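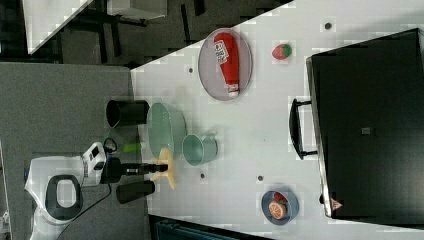 Open day at Istotar: notes on the kitchen table cell

Istotar opened its manipulation lab to visitors for one afternoon in July, and I went mostly for the tabletop work. I build fixtures and grippers for a living, on the packaging side, so my reading of what I saw leans toward hardware. Readers who want the learning side will find less of it below.

The building is the old Msimang print works on the canal. Visitors were let in at the loading door in groups of 19 and given a safety talk that took longer than it needed to. After that we were free to walk between cells. There were four of them running. I spent most of my time at the kitchen table and ended up missing the pallet demo entirely.

Setup

The cell is a white arm, a two-finger parallel gripper and a flat white tabletop with kitchen things on it: bowls, a cup, a squeeze bottle of ketchup, a few pieces of food. The arm is set up beside the table and reaches in over it. Control runs on Plirus, Istotar's in-house software layer, which handles motion planning and the grasp model in one process. The staff were open about the fact that this is a convenience for development and that they would split it for a product.

The tabletop has small dark holes in it. I asked whether these were used for location and was told no, they are only for bolting down fixtures when a fixture is wanted. For the kitchen task none is wanted. Items are put down by hand between runs without a template, and the person doing it is asked not to be tidy. A bowl may be tilted and a cup may be on its side. I approve of this. Most demos I have been to used a mat with outlines on it, and a mat with outlines tells you very little about the grasp.

The task

The instruction on the afternoon I was there was to take one item of food and put it in a named container. Put the yellow piece in the cup, for instance. There is a longer version where the table is cleared, but it was not being run for visitors.

Cycle time is slow. Istotar quotes 50 seconds for a pick and place from a random start, including the look at the table before the arm moves. From where I stood that seemed fair. Coming from packaging this is hard to watch, but comparing the two makes no sense. Our parts arrive in the same orientation every time and theirs do not.

What I wanted to see was the approach near the edge of the table. An item near an edge is awkward for two reasons. The planner has less support surface to work against, and a small push in the wrong direction puts the item on the floor. The engineer at the cell said edge cases (their words) account for most of the failures in their log, and that the current policy slows the last part of the approach whenever the target is close to a drop. The slowdown is crude. It is a fixed factor, set by hand, and it applies whatever the item is.

Gripper

The fingers are black and fairly blunt. I asked about finger force and got a straight answer: the limit is set low for everything, and they accept some slips in exchange for never crushing an item. The grip is closed on position with a current limit, without a tactile pad. A version with pads exists in the building. It was on a bench with the cover off and I was asked not to photograph it.

My own view is that pads are oversold for this kind of work. With soft or irregular items the compliance of the item does a good part of the job, and the thing that matters more is finger width compared to the mouth of the container. A wide finger will make the grasp easier and the release harder. You can pick up nearly anything with a wide finger and then find that you cannot get it down into a cup without touching the rim.

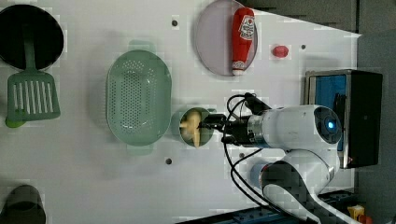
Release is the step I would put the effort into if this were my project. The choice is between letting go above the container and going down inside it. Letting go above is faster and clears the rim, but the item can bounce or catch. Going down inside is more controlled and needs clearance for both fingers to open. Istotar goes inside. On a small container the opening stroke is then limited by the wall, so the software opens a short distance, lifts, and opens the rest of the way once clear. It is the same trick we use for placing sachets in a narrow carton.

Cable routing could be better. The black cables at the wrist loop out from the top of the housing, which leaves slack for rotation but adds a snag risk on a table with tall items. I mentioned a spring retractor. They had tried one and removed it when it pulled on the connector at one end of the wrist travel. A swivel clamp might do it.

Data

The grasp model was trained on 2000 runs on this type of table, plus whatever it started from, which they would not say. All runs are recorded and the failed ones are kept. I asked for the success rate and was told it depends on the set of items, which is true and also not an answer. When I pressed, I was told they expect to publish figures when the item list is frozen.

Juniteo, who supply the table frames, had a small stand near the exit. Their rail profile is decent and the price is reasonable for low volumes. I took the catalog. Lead time is 5 weeks at the moment, longer if you want the tops drilled to your own pattern.

Other notes

The emergency stop was within reach of the visitor line, which I would not do, and a child did press it at about three o'clock. Recovery was quick. The arm held position, the operator cleared the fault from the pendant and the run was restarted from the beginning.

Noise was low enough to talk over. Parking is poor, so use the lot behind the bridge. The next open day is planned for the spring, and I have asked to see the table-clearing version with the padded fingers fitted. If they agree I will bring a force gauge.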